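Teaching a two-handed sim robot to pick up a bowl at home

9 min read

I build most of my robot stuff on a desk in the spare bedroom, and the next project is a two-armed helper for our shared workshop kitchen (we call it Stonwood, after the street sign over the sink). Real hands cost real money, so I do all my grasp work in simulation before I let anything near crockery. If you've already got a robot model loading and a table for it to work at, you're ready for this one!

Step 1: Set up a table with some clutter on it

Don't practice on a bare tabletop. Mine has a wooden cabinet, a burner, a few dishes and some odds and ends, and I left the walls plain white so rendering stays quick. Give every item a collision shape, and for a bowl please don't use the default convex hull. A convex hull fills in the inside, so your finger will bump into thin air at the rim and you'll lose an evening like I did. Break the bowl into convex pieces instead. Mine came out at 61 pieces, which is more than it needs, but it runs fine.

Step 2: Grab the rim, not the belly

My first tries wrapped the whole hand around the outside, and the bowl squirted away every time. What works for me is one finger over the rim and into the bowl, another one underneath, and then a slow close. Move in from the side the arm is already on. Keep the idle hand out past the end of the table with its fingers up, so you only have one set of contacts to worry about.

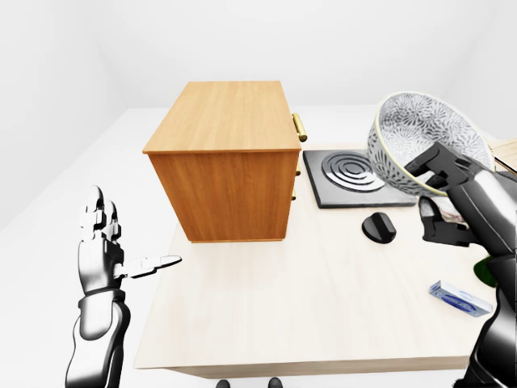
Benkirane wrote in to say that friction is where most people cheat, cranking it way up until everything sticks like glue, and that a grasp tuned that way falls apart the minute you move to hardware. Guilty! I've since brought mine down to something a glazed dish might really have, and I had to redo the finger angles, but I trust them a lot more now.

Step 3: Slow down the close

I ramp the finger command over 60 simulation steps and stop as soon as both contacts report force. If you slam the fingers shut, the solver pushes back hard and the bowl goes flying (fun once). Log the contact forces while you're at it. My log for one long session ran to 2,552 lines, and the bad grasps were easy to spot because one finger carried all the load.

Step 4: Practice the touch by itself

This is the part I skipped and shouldn't have. Before you go for a lift, just bring a finger up to the side of the bowl and look at the numbers. Are you getting a contact point near the rim? Does the force stay steady, or does it buzz up and down? Buzzing usually means your time step is too big, so cut it in half and try again. Save a camera view with every run too, so you can match a weird number to a pose.

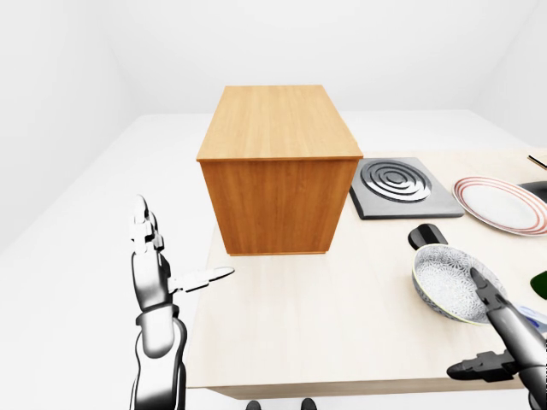 Right finger against the bowl near the rim, left hand clear of the table.

Step 5: Shake things up

Once the grasp works from one spot, nudge the bowl's start position and tilt a little on every reset and run a batch. I got 73 good lifts before I called it a night. Save the failures in their own folder and replay those first the next day. I'm hoping to move all this over to the real arms in July, wiring permitting, and I'll post the settings file once I've cleaned out the swear words.

Related
Printing fingertip pads for the Grirkeck hand
Daltska motor boards: first power-up
Convex pieces for cups, pans and other hollow things
Mounting two arms on one workshop bench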